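Since April I work with the robots in our hall, and some former colleagues keep asking me what changed. I will write it here in pieces, so I don't have to write it to everybody one by one. 1/

First, who I am. I cleaned offices for eleven years, mostly at night, mostly alone. My company had the contract for two buildings of Karamanlidis. Then they bought floor machines that drive by themselves, and the night team went from nine people to four. I was not one of the four. 2/

I was not angry at the machine. I was a little angry at how they told us, with a paper next to the time clock. If you are a manager and you read this, please speak to people with your mouth. 3/

Refugio Figueroa, my old shift leader, sent me the ad from Divum. They were looking for people "with experience in cleaning and household work" to show the movements to robots. I thought it was a mistake or a scam. I read it three times with the dictionary. 4/

The work is like this. You hold a gripper in your hand and you do normal tasks with it. Wipe, pick up, put away, open, close. The gripper records what you do and how. Later the engineers use the recordings to teach the robot arm. So you do with two fingers what you did all your life with ten. 5/

The first week I was terrible. Kofi Agyeman trained me, and he said everybody wants to turn the wrist too fast. He was a cook before. He still folds a cloth better with the gripper than I do with my hands. 6/ 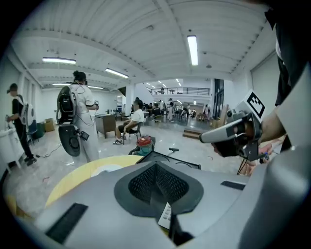 What surprised me is that they ask us things. In my old job the method came on a laminated card from the office. Now an engineer asks me why I start from the back corner, and he writes down the answer. I had to think a long time about it, I never needed a reason before. 7/

One example. The task list said "pick up the cloth from the middle." I told them that no person does this with a dirty cloth, you take the edge. They changed the list. It is a small thing, but my sentence is in the document now and Tonantzin Jaramillo put my initials next to it. 8/

(There are two Tonantzins, Jaramillo and Nava. Jaramillo makes the task lists, Nava makes the shift plan. If you write to the wrong one you get your vacation approved as a task. This happened to me.) 9/

Now the less nice part. It is heavy for the body, but in a different way. Before, it was my back and my knees. Now it is the thumb and the outside of the forearm. After the first month I could not open a jar at home. 10/

We asked for shorter turns and we got them, after some weeks of discussion. Now it is 5 recordings, then you change place with somebody and check files at a desk, or you prepare the objects for the next task. I think this should be the rule everywhere they do this work. 11/

Also there is a number. Of course there is a number. Each person should have 100 good recordings in a shift. "Good" means that the software accepts it. If your hand shakes or you stop in the middle, it is not good and you repeat. On a bad day you can work hard and have nothing to show. 12/

Abundio Pacheco, who is 61 and more careful than all of us, was always under the number in spring. His recordings were slow. Then the engineers looked and saw that the robot learned better from the slow ones. Now they don't say anything to Abundio about speed. The number on the wall is still the same – I have asked about this twice. 13/

Our team passed 3138 accepted recordings for the kitchen tasks last month. For the floor tasks it was 2840, and the floor is my part, so I hear about it. Floors are long. A cup is finished in a few seconds, but a corner under a shelf needs patience. 14/

The question everybody asks me: do you not teach the machine to take your job? I thought about it for a long time and I don't have one answer. 15/

My old job was already gone when I came here. No one asked me to teach anything for that, they just bought it. This time I am at least in the room. But I know that it can be my cousin's job next, or the job of the four who stayed, and I don't feel good when I think about Refugio. 16/

I asked Refugio directly. She said, "If a robot cleans the toilets on the third floor, I will bring it flowers." Then she asked me if we need more people. So it is not simple for her either. 17/

What I would like is that the contract is longer. We have six months, and then again six months, and you learn if it continues two weeks before the end. For a company that plans its robots for ten years ahead, this is a short time to plan for a person. 18/

Some practical things for those who wrote to me about applying:

– You don't need to know computers. You need to be exact and not get bored easily.
– They ask you to do a test of one hour. It is paid, ask for it if they forget.
– Wear shoes for standing.
– Say in the interview if you had problems with your wrist before. 19/

The pay is a bit more than at night cleaning without the night supplement, and a bit less than with it. But I sleep when my children sleep. For this I would have accepted even less, please don't tell Nava. 20/

There is an information meeting on 08/05/2024 in the canteen, open for people from outside. Kofi will show the gripper and you can try it. I will be there too, at the table with the coffee. Write me before if you need somebody to translate to Spanish, I will ask Abundio. 21/21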